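How to Tell Whether a Robot Can Do Your Chores Yet
A home test in six steps, by Danylo Skoryk
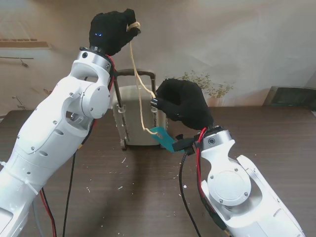

Step 1: Pick a chore with something floppy in it

Every company selling you a household robot has a video of it picking up an apple. Apples are very cooperative. They hold their shape and stay where you put them, and if you squeeze one a bit too hard you still have an apple.

Your house is full of things that behave worse. String, for one. Also fitted sheets, phone chargers, bread bags, and the drawcord that has vanished into the hood of your sweatshirt. When you lift one end of a string, the other end goes wherever it likes, and the robot has to keep track of it while holding on to the part it already has. Two arms help. A white two-armed machine in black knit gloves can pinch a tan string in one hand while the other hand stays down near the teal plastic piece at the bottom of it, and that is already a harder afternoon than the apple.

So choose a chore with at least one floppy item. Good ones to start with:

Tying a luggage tag on a suitcase
Winding up an extension cord
Threading a drawstring
Closing a trash bag with the ties it came with

Step 2: Write down what "done" means

Do this before you watch any demonstration, ideally before lunch. Vendors have a generous idea of done. At a showing I went to in January, for a machine called the Drindska, "folds laundry" meant it folded a towel, in half, once. I have teenagers who can do that.

For the luggage tag, my definition is short. The tag is on the handle, the knot holds when I pull it, and I didn't touch anything. If you catch yourself adding "more or less" to the end of any line, cross it out and start over.

Step 3: Time yourself first

Get your phone out and do the chore at normal speed. I took 18 seconds to tie on a tag, including the part where I dropped it. Lovely Cabrera, who packs orders for a living and was unimpressed by the whole project, wouldn't tell me her time but finished while I was still finding the stopwatch.

Now time the robot, start to finish, in real life. If you only have a video, look in the corner for a small number followed by an x. That number is how much they sped it up. The Grinness people had theirs in pale gray on a white wall, and I had to pause it twice. Once slowed down to the speed at which the rest of us live, the machine needed 388 seconds for the same knot. You could make an omelet. You would have to make it yourself, of course.

Step 4: Move something

Let the robot do the chore once the way its handlers set it up. Then turn the suitcase a quarter turn, or swap the string for a shoelace, and ask for it again.

Watch the handlers while you do this. If they look relaxed, you may have something good. If one of them says "let me just reset that," write it down and keep a tally. Bergþóra Baldursdóttir runs the shop floor at Bondbridge, where they've tried three different arms on the packing line, and she calls this the elbow test: bump the table with your elbow and see who panics.

Step 5: Find the human

Some robots are running on their own. Some are being steered by a person in the next room wearing a headset, and the two can look exactly alike from the couch. Ask straight out: "Is anyone driving this?" Then ask, "Was anyone driving it in the video?" Those can have different answers.

There's nothing wrong with a driven robot. It's how many of them are taught. But if you're paying for a machine to tie your bags shut, you should know whether you're also paying Baldur in the next room to do it with extra steps.

Step 6: Count the babysitting

Add up every minute somebody spent setting up, untangling, rebooting, or standing nearby with a hand on the red button. Put it next to the minutes the robot saved you. On a shop floor this can come out fine, since the same tag goes on the same bag 2000 times and the setup gets spread thin. At home you'll tie on a tag twice a year.

My results so far

Boxes, bins, and anything rigid that arrives in the same place each time: yes, mostly, in a shop. I'd let one do it and go get coffee.

Wiping a flat counter: getting close. Move the toaster yourself.

Laundry: towels. Talk to me again when it meets a duvet cover.

String: keep your fingers for now. I've seen one good knot, from the Þorgeirsson lab's machine, and Sigrún Ásgeirsdóttir told me cheerfully that it was the fourth try. I asked her what happened to the first three. She's going to send me the footage, and I'll add it to this page when it gets here.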